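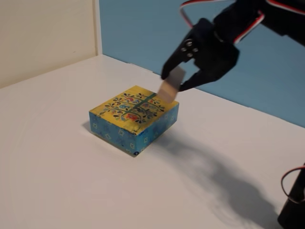
Hi Anum, and hello to everyone at the Amcombe fund who reads these after her. The oral history project in Cloltport is a bit past its halfway point, and I'm happier with it than I was when I wrote to you in July. Back then I had a stack of recordings and no clear idea what people were going to do with them. Since then we've settled on memory boxes, one for each part of town, which will go out on loan to care homes and schools with a set of recordings and a few things to handle. Think of a decorated square box sitting on a white tabletop, low enough that someone in an armchair can look down into it without having to stand up, and you've got the general idea. The insides are still being argued over (more on that below!).

First, the recordings. We've now interviewed 224 people, which is further along than I promised you for this stage. Most of the talks since the spring have been by phone, and I was dreading that, because so much of a good interview is the cup of tea and the photo album coming out halfway through. Some people really did clam up. But others talked far more freely from their own kitchen, with no stranger across the table, and a couple of the calls ran so long that I had to ring back the next day to finish. The sound is thinner than I'd like. I've started asking people to turn off the radio and move away from the fridge, and that helps more than any of the software I tried.

The subjects that keep coming up are the cannery, the flood, and the old Flurnine dance hall. I had expected the first two. The dance hall has taken over! Everyone over a certain age seems to have met somebody there or been thrown out of there, and they all disagree about the color of the ceiling. I've got it down as green, gold and "a kind of dirty peach." I'm leaving all three in.

Transcribing is where we're behind. We have 710 pages typed and checked, and I'd hoped for a good deal more by now. The phone recordings take longer because of the dropouts, and two of our typists had to step back over the summer to look after family. One is back part time. I've moved a little money from the travel line, which we've hardly touched, to pay for extra typing hours through the winter. You said on the phone that this was fine so long as I put it in writing, so — it's in writing. The total budget stays the same.

Now the boxes. We have seven planned, one per neighborhood, and the first is going to be the harbor. Each one gets a set of picture cards, a large-print booklet with short quotes, and a player loaded with clips of a few minutes each. I wanted real objects too, and that's where the arguing comes in. The care homes have asked, quite reasonably, for things that can be wiped clean, and that rules out the net, the knitted hat and the dance programs I'd been so pleased to get. For now the plan is good copies of the paper items, with the originals staying in the library's local history room. The hat will have to be a picture, which makes me sad, but there it is.

We did try out the cards by mail with one of the homes. They came back with notes all over the envelope. The type was too small, the cards were too shiny under the ceiling lights, and could we please have more dogs. I've changed the type and found a matte stock. I'm working on the dogs. If anyone at the fund has family from around here with an old snapshot of a dog on the harbor wall, I would love to see it.

The website is coming along more slowly. Ursu, the outfit hosting it for us, has set up a test page with a dozen or so clips on it, and the search works on names but not on streets yet. Streets are what people want. They look for their own house first and everything else second, and I do exactly the same thing. I've asked for that to be fixed before we open it up to the public.

Permissions are in good shape. Everyone we recorded in person has signed a form, and I'm still chasing the last few phone people by mail. Nothing goes in a box or online until the form is in my hand. One family has asked us to hold back part of their father's interview for now, and I've said yes of course.

Between now and the next report I want to finish the harbor box and get it out on its first loan, get the typing closer to where it should be, and record a handful of people from the north end of town, where we're thin. I could use your advice on that last one, Anum. You mentioned you knew someone at the church up there, and a quick introduction would save me a lot of cold calls. The spending sheet is coming in a separate email once I've found the postage receipts.

Thanks as ever for being so patient with us,
18 Oct 2020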